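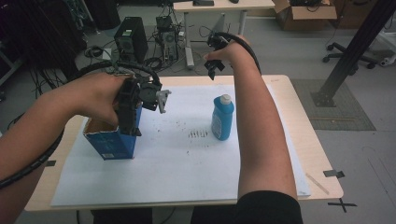

## Visit to the Dijkstra Appliance Works, Namberg

Members of the Sindside Household Products Review Panel attended the Dijkstra open day in May. The company assembles upright vacuums and steam mops at its Namberg plant, and the panel wished to see how suction and noise figures are obtained before they are printed on the carton.

The tour was led by Wim Martens, head of product testing. In the endurance hall, 20 upright vacuums were running on short-pile and loop-pile carpet. Each unit completes 1,000 hours before its belt and brush roll are removed and weighed. Visitors were issued hearing protection, and conversation was held over until the corridor.

Two versions of the Zidovwood canister model were available for comparison. The earlier version recorded 2,548 passes before its hose cuff split; the current one recorded 2,649. Mr. Martens described the gain as modest. The panel agrees, although the new cuff is noticeably easier to detach with one hand.

Filter testing was closed to visitors during the afternoon session - a disappointment, as several members had prepared questions on pet dander. Written answers have been requested.

Parking is limited and the cafeteria closes at 2 p.m. Members attending the next open day should register through the panel office and wear closed-toe shoes.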